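Wamstead Community Help
Home and Storage > Packing and moving

How to pack plastic bottles so they lie in a row and do not roll or leak?

Posted by Henao_home, 17th March

Hello everybody. I have to send a box of orange plastic bottles to my sister's shop in Jorkia and I want to do it properly this time. They are all the same kind, round, with a screw cap. In January I sent a first box and I put the bottles standing up with newspaper between. Two of them arrived with the cap a little open and the paper was sticky. The bottles themselves were fine, no cracks.

Now I am thinking to lay them down and roll them in a plastic sheet, in small bundles. I have a big yellow sheet, the type you can see through a little, left from painting the hallway. My questions are these. Is it bad for the bottles to lie on the side during the trip? Should the caps all point to the same side, or one left and one right? And how do I stop them from rolling away while I am still making the bundle? My table is very smooth and I lose one to the floor every time.

The box will travel by normal parcel service, so I suppose nobody will care about an arrow that says "this side up". I would like to keep the cost low and I do not want to buy special boxes.

Thank you in advance, and sorry for my long text.

jurell_lane

I packed for a small mail order shop for some years, so I can tell you how we did it.

Lying down is okay if the cap is good. The cap is the problem, the position is a smaller thing. Before you pack anything, open each cap, wipe the thread with a dry cloth and close it again firmly. Then put one turn of tape around the cap and the neck, in the closing direction. If you put the tape in the other direction it can pull the cap open a little when somebody presses on it. I have seen this many times with new people.

For the bundle, spread the sheet flat on the table first, and let a little of it hang over the front edge. This small piece you will use later to close the bundle, so do not push it back. Lay the bottles on their side, one behind the other, starting from far and coming toward you. Caps all to the same side. With bottles of one shape this makes a flat and stable row, and you can see quickly if one cap is not taped.
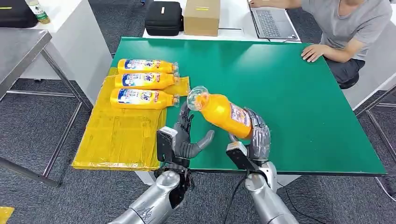
Do not put the bottle down by the cap end. Hold it around the middle with one hand and keep the other hand near the neck, then lower it until it touches the bottle before. It sounds slow, but you get used to it after a few bundles. When the row is complete, fold the hanging piece of the sheet over the bottles, then roll everything away from you, not too tight. Tape it in two places. If you pull the sheet very hard the bottles start to climb on each other and the bundle becomes round, and a round bundle is difficult to place in a box.

About the rolling on your table: a damp kitchen towel under the sheet helps a lot. Or put a wooden ruler at the far side and tape it to the table, so the first bottle has something to lean on.

In the box, put all bundles with the caps to the middle and the bottoms to the outside walls. The bottom of a bottle can take a hit much better than the cap. Fill the empty places with paper until nothing moves when you shake the box a little. Also write down how heavy the finished box is. For us the paper on the sides was always enough up to 2000 grams, after that we used a thicker box.

sunday_shelf

I would simply keep them standing and use the dividers from a wine carton. The supermarket gives them for free if you ask. Never had a leak. Plastic sheet is too slippery for me.

tworoomflat

I agree with most of what jurell_lane wrote, only two things to add.

First, thin painting sheet tears easily where the edge of the cap presses on it. Use it double at that side. You can fold the corner back over the caps before you start to roll – it takes a few seconds and it makes a little pillow.

Second, the label. If your sister wants to sell them, the label must stay nice. When bottles lie directly against each other for days, the print rubs. I put one strip of kitchen paper between every bottle. A roll with 200 sheets is cheap and lasts for many boxes. Do not use newspaper for this, the ink comes off on the white parts of the label and you will not get it clean again.

Henao_home

Many thanks to all. I tried one bundle with the towel under the sheet and no bottle fell down. The tape I had in the wrong direction in January, I am quite sure of it now. For the labels I will buy the kitchen paper tomorrow and then I do the rest.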